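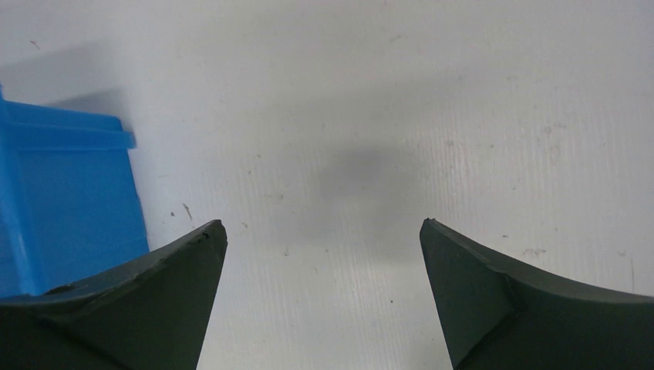 Figure 3. Wrist camera view during the Dindcombe demonstration: fingers open over the bare tabletop, blue bin at left.

5.2 Running the cell in front of visitors

The laboratory results in Section 4 were collected with two operators who knew the system well and could stop it at any time. The June open day at Dindcombe gave us a different setting. The cell ran in three sessions, the first starting at 10:30 in the morning, and visitors stood behind a waist-high barrier on two sides. Between them the sessions produced 216 complete pick-and-place cycles. We report them separately from the 2,469 laboratory cycles and do not pool the two sets anywhere in this paper.

The controller was the Zolmont build used in the laboratory, with the same weights and the same thresholds. Two settings were changed for the demonstration. Arm speed was limited to half of its laboratory value, as the site safety officer required, and the pause between cycles was extended to four seconds so that the presenter could talk over it. Neither change affects the perception module, which takes one wrist image at the start of each approach and a second one when the arm reaches its hover pose.

Augustina Agbeko presented all three sessions and placed the parts. Visitors were invited to choose where the next part should go on the table, and she put it there by hand. This produced placements that our random layout script never generates: parts close to the bin wall, parts standing on edge, and several requests for the far corner outside the reachable area. Requests of the last type were declined and are not counted.

A cycle was logged as complete when the fingers had closed on the part, the arm had moved over the bin, and the part had been released. Cycles ended early by the presenter were logged as aborted and given a reason code. The codes were checked against the session video by Ludger Stüber, who had not been present at the open day.

The tabletop was left as it was. In the laboratory we wipe it before each block of trials, and the background model in the Nolulach segmentation stage was fitted to images taken after wiping. The demonstration surface carried small scuffs, crumbs and dark flecks over most of its area, as Figure 3 shows, and its tone shifted from a slightly warm gray to a cooler, faintly bluish white. Marks of this size fall below the minimum region area of the segmenter when they are isolated. When several lie close together, the region-growing step can join them, and the result is passed on as a part candidate with low confidence.

Shadows were the larger problem. The laboratory cell has diffuse lighting on all sides; the hall did not, and visitors leaning over the barrier changed the light from one cycle to the next. The bin has a thick projecting rim, and the shadow behind its rounded corner is darker than the broad band that spreads from it across the table. Under the fixed threshold, the edge of the dark wedge was sometimes kept and the band dropped, leaving a thin false contour beside the bin. The planner then treated the bin as wider than it is and chose a steeper approach than necessary. No contact with the rim was recorded.

The approach side also matters. With the bin to the right, as in the view below, the right finger hides the lower part of the bin and only one corner and parts of the sides remain for pose fitting. The diagonal of the upper rim is then the main cue. The fit held in this configuration as long as the pointed corner stayed inside the image — when the corner was lost, the estimate drifted along the rim, and the controller fell back on the stored bin pose.
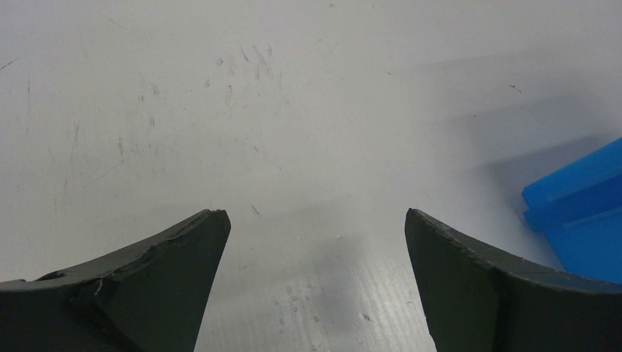

5.3 Empty-table checks

Each session began with a series of hover poses over a table with no part on it. The purpose was to measure how often the segmenter proposes a part where there is none. The arm moved through a fixed grid of poses with the fingers open, and any candidate above the acceptance threshold was written to the log as a false detection.

We had run the same check in the laboratory with the Essien lighting frame in place and found no false detections on the wiped surface. At the open day they did occur, mostly at poses where the shadow of the gripper fell over an already marked area. Raising the minimum region area removed them, but it also removed the smallest part in the set when that part stood on edge. The threshold was therefore left unchanged for the live cycles, and the grid images were kept for refitting the background model, as described in Section 6.1.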